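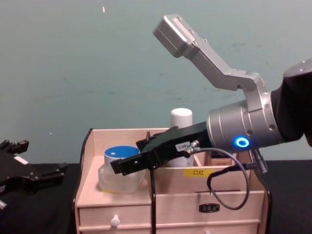 I have wanted to write up the Clutance bench station ever since we got through our first full season with it, and now that the shipping room has gone quiet I finally have an afternoon to do it properly. We make up display organizers for beauty salons and small cosmetics counters, out of our workshop in Mellasthorpe, and a good share of them go to shops whose customers read Chinese, so the labels on the front are Chinese too. The yellow one reading 口红 is for lipstick, and if you've ever tried to fill a tray in a hurry with labels you can't read, you'll know why that one little word caused so many repacked boxes in our house. Everything goes into its own compartment, the jar with the blue screw lid on the left, the taller white bottle behind it, and each layout has to be the same from one organizer to the next. It's pleasant work for an hour or so. It is much less pleasant at four in the afternoon on the third straight day of it, and that's where the two arms come in.

A word on where I'm coming from. I ran the packing benches by hand for a long time before I ran them with the station, and I'm not an engineer. My colleague Notburga Hämmerli is much handier with the software side and did most of the teaching of new layouts, so where I praise how easy it is to use, please picture Notburga in the next chair eating an apple and telling me which button. The station came through Auer, who handled the delivery and two days of training, and we've kept up a service agreement with them ever since.

## What you get

Two arms, two grippers, a black tabletop and a screen on a stand. We paid extra for the cabinet that goes underneath, and I would do that again – the one thing you really want is somewhere to put your knees that isn't full of wiring. The grippers have two fingers that open and close in parallel, with no suction or anything clever. I was disappointed when I first saw them. I'd imagined something more like a hand! But they're thin enough at the tip to come in beside a jar without knocking its neighbor, and for compartments as close together as ours that matters more than I would have guessed.

I also like the glowing blue ring on the wrist. It's a small thing, but you can spot it from clear across the room, and your eye goes to the arm before your elbow does.

## How it does on the actual work

Very well on jars. Very well on small boxes, as long as they stand up straight. Squat jars with rounded shoulders worried me, as there's not a lot to hold on to above the shoulder, but once we'd slowed down the last bit of the approach we had hardly any trouble. Tall bottles were fine from the first morning.

Drawers are a different story. Our organizers have a row of drawers under the open tray, and a round knob is a lovely thing for a human finger and a bit of a puzzle for two flat ones. The station can pull a drawer open, and most days it does, but it does it with so much care that I can open, fill and close the same drawer three times over while I wait. We gave up on it in the end and the drawers went back to people. I'd call that the biggest disappointment of the whole purchase, and I'd ask anyone thinking of buying to bring their own drawers to the demonstration. We didn't, and that was our own fault.

Over the season we put 809 organizers through the station. The trays were packed by the arms and the drawers by us, and the finished pieces came back with far fewer wrong layouts than we'd had the year before. I don't have a clean number for the year before (we kept those notes on a clipboard that went missing in the move), so you'll have to take my word for it, and the word of our returns shelf, which has a plant on it these days.

## The cables

I have to give the cables their own heading. They are the thing I'd change first if I had the designer on the phone. A thin gray one comes off the side of the gripper and swings down in a wide loop before going back up under the wrist, and that loop hangs right in front of the organizer while the arm is over it. The black ones hang down there as well. In fairness, the loop needs to be loose or the wrist couldn't turn. But when your product has knobs on the front, a loop of cable at knob height makes you nervous, and I spent the whole first week with my hand hovering near the stop button.

Thaddäus Trummer from Auer came out and showed us how to change the order of moves so the arm lifts clear before it turns, and that settled most of it. He also left us a bag of soft clips. The clips are fine for the fixed stretches of cable and no help at all with the loop. I would love to see a shorter, tidier run in the next version.

## What changed for the people

I think this is the part most of you have scrolled down for, and I'll try to tell it straight, including the bits that don't flatter us.

There are still as many of us on the benches as there were. That was promised before we bought it, in writing, and I would urge anyone in a shop our size to ask for the same, and early. It made the first month a very different month. People asked questions and made suggestions, and two of my most doubtful colleagues turned out the best layouts, having packed the things for years and knowing exactly which corner a box likes to fall into.

The aches are better. My right wrist used to be sore from October to New Year and this year it wasn't. Reaching over the back wall of a tray is a small movement, but a thousand small movements make a long day, and I'm glad to be rid of it.

What I hadn't expected was how much the talking would change. With hand packing you sit across from each other, your fingers know the job, and you chat. I know more about my coworkers' sisters and knees than I do about my own family's. Minding the station is a one-person job, and you face the wall while you do it. You watch, you refill, you watch again. The first few weeks I went home less tired in the body and oddly flat otherwise, and when I finally said so at lunch it was plain I wasn't the only one. So we changed it around. Station turns are kept short now, two people share the refilling, and the drawer bench has been moved close enough that you can talk over the hum. It cost us an afternoon of shoving furniture and I'd say it did as much good as the machine did.

There's also the matter of pace. A station doesn't slow down after lunch, and for a while the drawer bench felt chased by it, with trays arriving steadily whether or not anyone had finished their coffee. Notburga put in a pause after every tray that only a person can clear. The salesman's sheet would probably call this wasted time. I call it the best setting on the whole screen, and I wish it came turned on.

And the skill question, which I go back and forth on. New starters learn the station quickly, quicker than they used to learn the trays, and some of them have never packed a full layout by hand. When the station was down for service in November we found that out in a rather hot and bothered way. We now do every new layout by hand first, a good batch of them, before it's taught to the arms, and everybody takes part.

## Service and support

Auer has been kind and mostly prompt. The phone line is answered by people who know the machine, and they never once made me feel silly, even over the business with the power switch. Spare fingertips take longer to arrive than I'd like, so keep a set in the drawer. The manual is thick and translated a little stiffly, and I'd tell you to skip to the chapter on speeds, read that one twice, and leave the rest for when you need it.

Our sister workshop at Urkutstead is thinking about a station too, and when they came to visit they asked me mainly about noise. It hums. You can hold a normal conversation next to it, and the radio can stay at the same volume as before.

## Would I buy it again?

Yes, for trays, and with the drawers left out of the sums entirely. If your work is mostly open compartments and the same few shapes over and over, it will take the dull part of the day off your hands and do it neatly. If you make a different thing every morning, I think the teaching would eat up whatever you gained. Four stars from me, with one held back for that gray loop and the drawer knobs.

If you do order one, ask for the cabinet at the same time. Ours came six weeks after the arms, and in the meantime the wiring lived in a laundry tub under the bench.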